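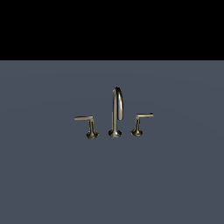

Ata da reunião de condomínio – Edifício Premmont

Mês de agosto, início às 19h, no salão do térreo. Presidiu Rosalinda Villanueva; secretariou Lilibeth Padilla, que redige esta ata com muita satisfação, porque foi a reunião mais cheia desde a mudança da administração!

Ponto 1 – Horta do terraço

A horta está linda. Os canteiros do lado norte já deram alface, rúcula e uma quantidade de manjericão que ninguém esperava (quem quiser mudas, é só bater no 58). A Rosalinda contou que as composteiras compradas da Temba chegaram inteiras e já estão em uso. Aprovado o gasto de 790 reais em terra e adubo para a próxima temporada, por unanimidade e com aplausos.

O morador do 102 pediu que os tomateiros fiquem longe da grade, por causa do vento. Pedido aceito. Ficou combinado também um rodízio de rega, com folha de inscrição no elevador social.

Ponto 2 – Biblioteca do corredor

A estante recebeu 40 livros novos no último mês, entre romances, receitas e uma coleção de geografia muito bem conservada. Discutiu-se se deve haver prazo de devolução. A maioria preferiu deixar livre, com um caderno para anotar o que sai. A Lilibeth vai encapar o caderno e pendurar uma caneta com barbante.

Surgiu a ideia de uma roda de leitura para as crianças, no fim da tarde. Três famílias já se inscreveram ali mesmo, antes de a reunião passar ao ponto seguinte. Que alegria!

Ponto 3 – Copa do salão

Foram apresentados dois orçamentos para a reforma da copa, um da Tondik e outro da Rasthorpe. O da Tondik inclui a troca da bancada e a pintura; o da Rasthorpe sai mais barato, mas deixa a pintura por nossa conta. Votação adiada até que as duas empresas confirmem o prazo por escrito.

Quanto à torneira, houve bastante simpatia pelo modelo de três peças com acabamento metálico. Falta confirmar se a bancada comporta os três furos – a Rosalinda vai medir. 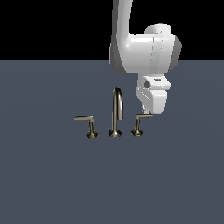 Ponto 3: conjunto de torneira em três peças, acabamento metálico.

Ponto 4 – Festa da primavera

Marcada para o pátio, com início às 16h. Cada andar traz um prato e o térreo cuida das bebidas. A turma do violão confirmou presença e promete repertório novo, com dois sambas ensaiados na garagem. Em caso de chuva, a festa passa para o salão. As mesas dobráveis precisam ser limpas na véspera; inscrições com a Lilibeth.

Ponto 5 – Assuntos gerais

Bicicletas: etiquetar as que ficam no bicicletário até o fim do mês. As que estiverem sem etiqueta serão fotografadas e anunciadas no mural.

Portão: o barulho ao fechar continua. Chamar de novo a assistência.

Pedido do 58: reativar o mural de trocas e caronas. Aprovado na hora, e já apareceu uma oferta de aulas de crochê.

Nada mais havendo a tratar, a reunião foi encerrada às 20h45, com bolo de fubá e café.

Lilibeth Padilla, secretária
Rosalinda Villanueva, presidente da mesa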